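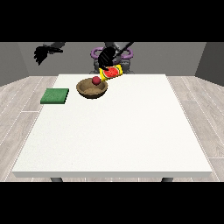
Sibel Başaran gave up her dining room in December, and she still gets a little giddy talking about it. She bakes bread for 90 households out of her house in Pruitt, and when I dropped by she had flour up to both elbows and no plans to stop for me. "You can talk while I shape," she said, so I did! I asked what a person needs to start, figuring she'd say an oven. "A table," she said. "A big one." She's picky, too. It has to be a large white rectangle with a smooth top, a few faint speckles are fine, and she likes dark gray legs under it because they hide scuffs. And you want to be able to walk all the way around — she's very firm on the walking around.

The bread itself came from her neighbor, Kalliopi Mavromatis, who handed her a jar of starter over the fence and told her not to baby it. "I babied it," Sibel said. "I got up at night to check on it. My first 14 loaves were bricks, and I made my brother eat them."

These days she mixes at four in the morning and delivers by noon (in a station wagon that smells amazing, I can report). I asked if she'd ever open a real shop. She laughed and kept folding dough. "With a counter and a bell? I'd have to wear shoes."

She sent me home with a sesame loaf, still warm. I ate the end of it at the light on Tramier.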